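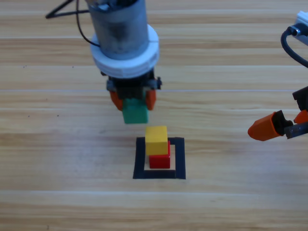 Block stacking on the two-arm bench: green block held over yellow and red, inside the taped square.

Gripper comparison: first results from the stacking bench

The Vurnby bench has been used this spring to compare two sets of gripper fingers and two controller configurations on a short stacking task. The work is part of the Istden project, which needs a repeatable way to choose end effectors for light assembly before the cells are specified in September. This item covers the finger tests and the first half of the controller tests. Camera results will follow in a later issue.

The task is simple. Three blocks – red, yellow and green – have to be stacked in that order inside a square marked on the table with black tape. The first arm does all of the stacking. The second arm stays at the side of the square with its fingers open. It was kept powered and in position during every run so that the planner had to treat it as an obstacle, as it will in the finished cell. A run counts as good if all three blocks are standing after the gripper has opened and the arm has moved clear. The position of the stack inside the square is recorded but does not affect the score.

Both finger sets fit the same housing and can be exchanged without removing the wrist collar. The first set is the flat steel pair supplied with the Pawlak gripper. The second is the orange molded pair with rounded tips, made in our own shop. Each set was given 100 runs with the same start positions, the same speed limit and the same closing force.

The steel fingers completed 86 runs and failed 14. Most of the failures came at release. If the block was gripped slightly off center, one finger let go before the other and pushed the block sideways as it opened. The error was small on the second layer and usually harmless. On the third layer it was often enough to bring the green block down, and in a few cases the yellow one with it.

The orange fingers failed 5 runs. The softer material lets the block settle between the tips as they close, so an off-center grip is partly corrected before the lift. The drawback is placement accuracy. The block can turn a little in the grip during a fast move, and the stacks made with these fingers were less square than those made with the steel pair. Upper blocks were often shifted to one side with a corner of the block underneath showing. For the Istden parts, which drop into a tapered seat, this is acceptable. For anything with a tight fit it would not be.

Wear was checked after each block of runs. The steel pair showed no change. The orange pair had picked up a slight polish on the contact faces, and grip force had to be raised one step near the end of the series to stop the block slipping on the way up. We do not yet know if the effect levels off. A longer test with a fresh pair is planned.

On the controller side, the question was how to handle the last part of the descent. The current configuration moves to a programmed height and opens. The alternative, based on the Fleltotar motion library, slows above the stack and continues down until the wrist sensor reports contact. It then backs off slightly and opens. With the orange fingers fitted, contact mode reduced the number of failed runs from 5 to 4 over a second full series. That difference is too small to mean much on its own. The logs are more useful: peak force at contact was lower and varied less from one run to the next, including runs where the lower blocks were not fully seated.

Contact mode is slower. Most of the extra time is spent in the final approach, and some of it can be recovered by starting the slow section lower. Doing so depends on a better estimate of stack height, which is a camera question and will be handled there. There was also a false contact early in the series, traced to a cable dragging on the collar at one wrist angle. The cable was rerouted and the affected runs were repeated.

Next steps are to run the steel fingers in contact mode, repeat the orange series with new tips, and bring the second arm into the task for a handover between the two grippers. The handover program has been tested in simulation only. Log files and the finger drawings are in the bench folder, and groups that want to try their own parts on the setup should send the part dimensions and weight before booking time.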